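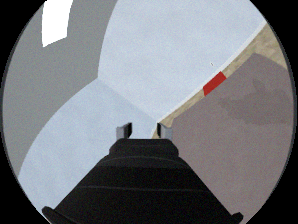 Simulated view over the gripper in Conar, with the red block near the wall.

Visit to the simulation group at Landstead
Posted May 18, 2020

In January our study group went to Landstead to see how the robotics people there work with simulated cameras. I promised to write the report within two weeks and I am sorry that it took much longer. My notes are in two languages and partly on the back of the train timetable, but Fouzia Bukhari was so kind as to read the draft and correct what I had understood wrongly.

The group sits on the upper floor of the Thiele building. The entrance is on the side of the car park, not on the street, and we lost some time with this. Fouzia met us at the stairs and gave us coffee first, then a short talk, and after that we could sit at the screens, two persons at each.

The question they work on is easy to say. A robot arm learns to reach and grasp from camera pictures. If all the training pictures come from a simulator, how much of this skill remains when the arm must look at another room? Many groups answer it by making the simulated pictures as beautiful as possible. At Landstead they prefer to keep the rooms plain and to spend the effort on the camera model. Their simulator is called Conar and was written mostly in the house.

The round view was the part I had most wanted to see. The gripper itself takes a large place in the lower half, and the ceiling comes in from the left as if the room had been turned over. I asked if it would not be better to straighten such a picture before the network gets it. Fouzia said that they tried both. With straightening, the outer parts are stretched and the grain becomes uneven, and the results on the test set were weaker. Now they give the round picture directly, with the black corners included. The grain is also put there on purpose. Without it, the network learned to trust very small differences of colour on the walls, and these differences do not exist with a real sensor.

For the training they use pairs: one view over the gripper and one from a place in the room, where the arm is seen from the outside. The first complete set had 2621 episodes, the present one has 3267. The additional ones are nearly all with difficult light. I did not understand at first why shadows were so important, until we looked at the outside view.
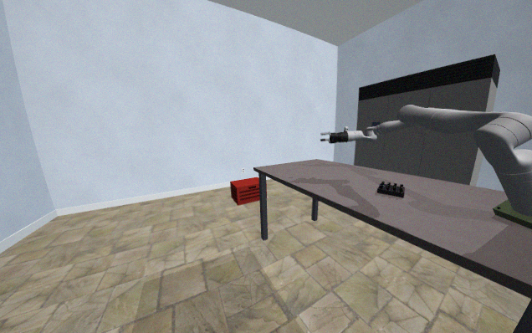 The arm over the table from the room camera. Note the shadows on the table top.

The only loose thing on this table is the small black one, and dark shapes lie on both sides of it. For a person there is no difficulty. For the network in its earlier version, a dark shadow with a soft edge was often taken for an object, and the arm went down to grasp at nothing. Triin Šimkus, who is in her second year of the doctorate, has made this her subject. In her method the same episode is rendered again with the lamps moved, while the arm and all the objects stay exactly where they were. The network must then give the same movement for every version. She uses 20 light settings per episode. I asked why not more, and she answered that the rendering time was the limit, and that after the first few settings the gain was already small.

We could try it ourselves. On my screen there was a slider for the lamp height and a second window with the planned path of the gripper. With the old network the path jumped when I moved the slider. With Triin's network it trembled a little but stayed over the target. She warned us that this was one good case, and she also opened a bad one, in which the target stood near the table edge and both networks failed. I liked that she showed it.

The test on the real arm is done in a separate laboratory which we did not enter. According to the talk, they made 70 grasping trials there with each network, and the new one was clearly ahead in strong side light. In even light there was almost no difference. The paper is still in preparation, so I do not give the percentages.

In the discussion, one of us compared it with the work at Faltton, where we had been the year before. There they change the textures of floor and walls very strongly from one episode to the next. Fouzia thinks that the two ideas can be used together, but nobody in her group has had the time to test it properly. Triin was more doubtful – she expects that with too many changes it becomes hard to know which one has helped.

Some practical points for those who want to go too. Groups of up to eight are accepted, and you should write to the Thiele office some weeks before. The canteen takes cards only. The slides were sent to us afterwards and I can forward them to members who ask.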